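How Does Paint Stick to a Wall?
A Wodano Kids page. Words by Sabina Mollah

Look at the wall nearest to you. Painted? Probably. Now push on it with your finger. Nothing comes off, nothing drips. But last time somebody opened a can of that stuff it was runny as pancake batter. So what happened in between?

Lots. Let's go quick.

What's in the can

Paint is a mix. Three main things in it, plus some extras.

Pigment. The color. A powder, ground up super super fine. White paint has pigment too, people forget that.

Binder. The glue part. It holds the powder together and hangs on to the wall.

Liquid. In most house paint today that's water. It keeps everything loose so you can spread it with a brush.

The extras do small jobs. Stop mold. Stop bubbles. Make the paint thicker so it doesn't run down your arm to your elbow.

Drying

You brush it on. The water starts leaving, up into the air, same as a puddle on a sidewalk. As the water goes, the little bits of binder get squeezed closer and closer. Then they squash together and join up into one thin skin, with the pigment stuck inside like raisins in a cookie.

That skin is called a film. It's thin. Thinner than a playing card, most of the time.

Cold day? Slow drying. Damp day? Slow too, the air is already full of water and there's not much room for more. A warm dry room with a window open is good. Too hot is bad though. The top can dry too fast and you see every brush mark.

Dry isn't the same as done, by the way. Paint can feel dry in an hour or two and still be soft underneath. It keeps getting harder for days, sometimes weeks. Painters call that curing. So don't lean your bike on it!

Why it holds on

Two reasons, mostly.

One: walls are bumpy. They look smooth but get a magnifying glass on one. Little pits and hills all over. Wet paint sinks into the pits and dries there, so now it has a grip. Like fingers in climbing holds.

Two: tiny forces. Everything is made of really small pieces called molecules, and when they get very close they pull on each other a bit. One pull is nothing. Millions and millions of pulls, that's a lot.

Both only work if the paint can touch the wall. Really touch it. Dust gets in the way. So does grease, which is why kitchen walls get washed first. Tape works in a similar way, it needs to get close to the surface.

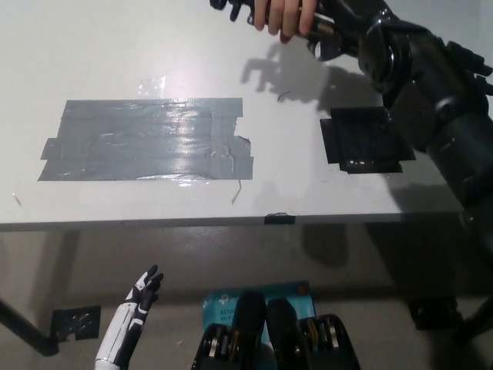
Gray tape and black tape on a white tabletop.

Painters use a special tape with weaker glue, so it comes off later without taking the old paint with it. You stick it along the edge of a window or a baseboard, paint up to it, peel it off. Straight line. Peel slowly, and pull it back over itself at a slant.

Why bother with sanding?

Shiny surfaces are a pain. An old glossy door, for instance. No pits! So the painter rubs it with sandpaper and makes thousands of little scratches. Now the paint has someting to hold.

Then primer. That's a first coat, kind of dull looking, made to stick well and give the next coat a good place to sit. New drywall needs it because bare drywall is thirsty and soaks paint up in patches. Skip it and you get a blotchy wall.

Ask a painter

Dima Boutros paints houses and schools. We sent her some questions from readers.

What's the biggest room you've painted?
A school gym. 3,603 square feet of wall, two coats. My shoulders hurt for a week.

Do you ever mess up?
Yes! I stepped in a tray once, on a stair landing. Blue footprint. I cleaned it with a wet rag right away, because wet water paint wipes off and dry paint doesn't.

What's the best job?
Ceilings, I know that's weird. Everyone else hates them.

Try it

You need: a plastic lid, a paper plate, a bit of cardboard, a pinch of fine sandpaper, some kids' poster paint, a grown-up who said yes.

Sand half of the plastic lid till it looks cloudy. Wipe the dust off.
Paint a stripe on everything. On the lid go right across both halves.
Leave it overnight.
Scratch each stripe with your fingernail, 20 times, same push each time.

Where did it come off first? Which half of the lid did better? Write it down or draw it. Then try again with a bit of butter rubbed on the plate first, and see what the grease does.

Words to know

Binder: the glue in paint
Cure: to get fully hard
Film: the thin skin of dried paint
Pigment: the powder that makes the color
Primer: the coat that goes on first

Coming in August: why does wood floor creak, and can you make it stop? Send questions to the Wodano Kids desk, first name and age only pleas.

Page updated 20 Jul 2024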